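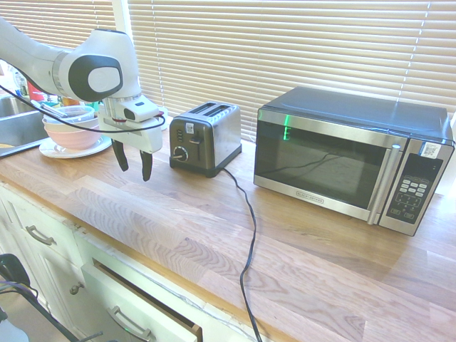
I have been meaning to write about the kitchen counter since August, when we moved the toaster for what I thought would be one weekend and it never went back. If you've been reading here for a while you'll know I can get a whole afternoon out of a subject like this, so put the kettle on.

Our counter is wood, and I love it, and it is not long. The sink takes up one end. The microwave takes up a good chunk of what's left, and it isn't going anywhere, because it's the one thing everybody in this house uses (my brother-in-law Nimal reheats the same cup of tea in it until I can't bear to watch). So for years the toaster lived on top of the fridge, and every morning I'd lift it down and every morning I'd shower myself in crumbs. It's only a two-slot, nothing fancy, but it gets heavy when you are half asleep and holding it over your head!

Now it sits out in the middle, between the bowls and the microwave, and breakfast is a much calmer business. I can butter one slice while the next one goes down. The only thing I'm still grumbling about is the cord. It has a mind of its own, wandering across the wood and over the front edge, and I've caught my sleeve on it more than once. Dilruba gave me a little fabric cord wrap from Bellurine, which is very pretty and lasted 8 days before I lost it. I think it went out with the potato peelings. Sorry, Dilruba.

The other change is the bowls. I used to put them away properly, in the cupboard over the sink, and then take the same ones out again an hour later. These days a pink one and a clear plastic one mostly stay stacked on a saucer by the sink, with whatever spoon or fork was used last on top. My mother would have had something to say about it. But they're the two I reach for, one for oatmeal and one for cut fruit, and I've stopped pretending they need a home behind a door.

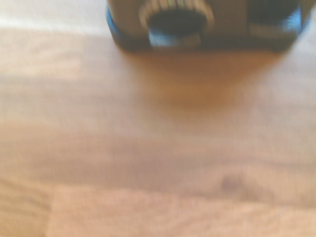
Cleaning is the part I was worried about, with everything left standing out. In practice I do more of it, only in tiny amounts. The toaster gets unplugged and slid to one side after breakfast – once it has cooled down, please – and I wipe where it was, then pull out the crumb tray and tap it over the trash. The steel shows every fingerprint, so that gets a damp cloth and then a dry one. Shafiq next door swears by a drop of vinegar on the cloth and he may be right, his kitchen always shines, but I don't like the smell before noon.

The wood I oil when it starts to look thirsty. I bought a big tin of the Zitow oil two winters ago for 19 dollars and I'm still nowhere near the bottom of it. Rub it in at bedtime, leave it overnight, and try to remember in the morning before you set down the newspaper. I have a very faint crossword by the sink that says I didn't.

Next I want to sort out the bottles down by the window. There are too many of them, I know there are, and at least one must be nearly empty. Lakmal has offered me a little shelf he isn't using, if I can find somewhere to put it.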